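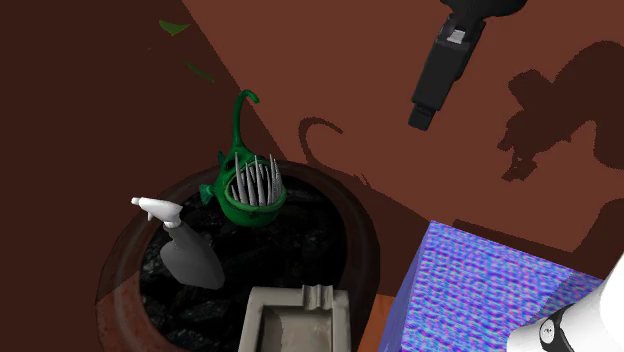 One of our simulated tabletops, with a spray bottle lying in a flowerpot.

About Kuretti

We're a small company that teaches robot arms to tidy up, and nearly all of that teaching takes place in simulation, on tabletops much like this one. Lucero Huanca started Kuretti with 2 desks and a great deal of patience, and she still reads every fault report herself (yes, even the long ones!).

The report people ask us about most is number 1691. On April 11, 2021, an arm we had trained for our friends at Benberg closed its gripper on a spray bottle and simply wouldn't let go. The stop button did its job and no one was hurt, but the arm stayed out of service for almost 30 days while we hunted down the fault — a release command that got lost whenever the grip sensor timed out.

We've told that story to every customer who has come to us, and we're glad to tell it again. These days each new release spends 4 nights on dropped, stuck and tipped objects before it goes near a real arm, and Lucero signs off on the results.

12 shares · 3 comments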